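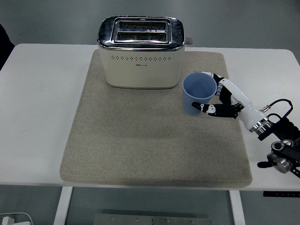 Looking after signed records and gig posters

Keep sleeves upright
Stand LPs on end, close enough that none of them lean. A stack lying flat will show ring wear on the bottom sleeves within a year or two.

Let the ink dry
Marker on a glossy sleeve smudges easily. Leave a newly signed one out of its plastic cover overnight. Loredana Leone signed my copy of Stedusska in silver pen and it took until Sunday to stop feeling tacky.

Flattening a rolled poster
Roll it loosely the other way round a cardboard tube for 12 hours, then lay it face down between two clean sheets of paper with books on top. Don't iron it.

Blu Tack marks
Old putty comes off with a fresh piece of putty. Dab and lift, don't rub. Grease stains left behind won't shift at home.

Framing
Ask for a mount so the print doesn't touch the glass. My Jabari Athumani tour poster is number 290 of 3000 and hangs in the hall, out of the sun. Signatures fade faster than the printing does.

Ticket stubs
Thermal paper goes blank in light. Scan the stubs first, then keep them in a paper envelope in a drawer.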